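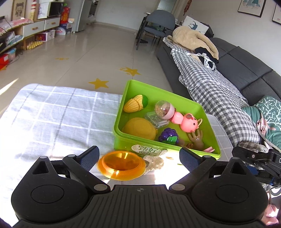
Step 1: Pick one tray and stick to it

I love a toy tray sort-out! Choose something bright and shallow so small hands can see everything at once. Ours is lime green, and it has lived near the sofa since July. Corn cob, purple grapes, the clear capsule with the glittery bits — all the little favourites go in together.

Step 2: Tip out, then put back

Spread a mat or cloth on the floor and empty the tray onto it. Wipe the inside with a damp cloth and let it dry. Big pieces go back first, along the rear edge, then the small ones at the front where they won't get buried. I stop at 14 toys, and anything over that goes in the cupboard for a swap next month.

Step 3: Save the odd bowls and lids

Please don't throw these out!
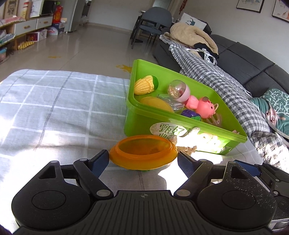 A see-through orange one is brilliant for play food, and children love holding it up to a sunny window. Keep six at most, or they take over the whole tray.

Fares Hakim, 2021-08-12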